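4.2 Setting up the Lenlow handheld scanner for stock intake

Revised August 2018

This section covers pairing the scanner with the Plitar base station and selecting the code types it will read. Complete section 4.1 (charging) before you begin.

1. Connect the base station to the computer with the supplied cable. The base light turns amber.
2. Open the Nollix stock program and select Setup, then Devices.
3. Place the scanner in the base for 60 seconds. The light turns green when pairing is complete.
4. Remove the scanner and pull the trigger once. A single short beep confirms the link.
5. In the Devices window, enter a name for the scanner of no more than 12 characters and select Save.

Note: One base station supports 2 scanners. If a third is placed in the base, the oldest pairing is erased.

Caution: Do not unplug the base station during step 3. If power is lost, hold the reset button until the light goes out, then start again from step 1.
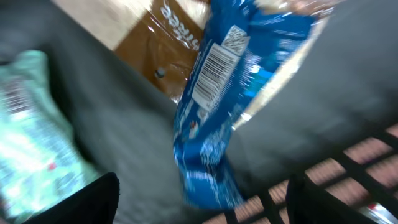
Code types are set in the Reader tab. The factory setting is linear barcodes only, and all other types are off. Retail packaging can carry more than one code – a blue snack bag with a barcode and a small square QR code next to it is a typical case – and the stock program accepts only one read per item. Leave QR set to Off unless your item records are stored under QR values. If both types are on, the scanner reports whichever code it decodes first.

6. Select the Reader tab and check that Linear is set to On.
7. Set Read Angle to Wide if bags and other soft packs are part of your stock. Codes on creased film seldom lie square to the beam.
8. Set Repeat Delay to 285 milliseconds. Shorter delays may enter the same item twice.
9. Scan a test item. The number in the Last Read box must match the digits in the item record.

Note: If the scanner gives three low beeps, the code was read but no item record was found. Add the record as described in section 6.

Error 658 means that the settings were not stored on the scanner. Return it to the base, wait for the green light and repeat steps 6 to 8. Settings are kept when the battery is removed, but a full reset clears them along with the pairing.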